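Ticket 3000: Sim arm halts on approach, cup task
Opened by: Rezaul Munasinghe
Assigned to: Coralie Fairweather
Priority: High (downgraded to Normal, see below)

Rezaul: Arm stops over the cup and sits there. Log says "clearance rule 24 violated" and nothing else. I have restarted Brernon 3 times, the last time with feeling. Please turn the rule off so I can finish my batch of 300 runs.

Coralie: We don't turn rules off. Rule 24 says every loose item on the table gets a keep-out margin before the arm drops below travel height. Simulated tables get the same rules as the real ones, a policy you voted for in August. 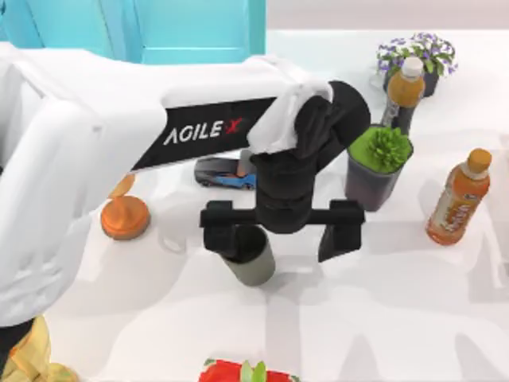
Which scene file are you loading? And did you run the margin check after the last edit, or did you look at the layout and decide it seemed fine?

Rezaul: The second one. Scene file is cluttered_v3.

Coralie: Found it. Margins in that file are in millimeters and the loader wants meters. One prop has a keep-out zone of 300 meters, so by rule 24 the arm may not operate in this building or the next one.

Rezaul: That does seem strict.

Coralie: Units fixed, check passes. I also made the loader refuse any margin wider than the table. Sioned James has to sign off on that before it goes into Mridha.

Sioned: Signed off. Please add units to the column header too.

Coralie: Done. Rezaul, rerun and close if happy.

Status: Waiting on reporter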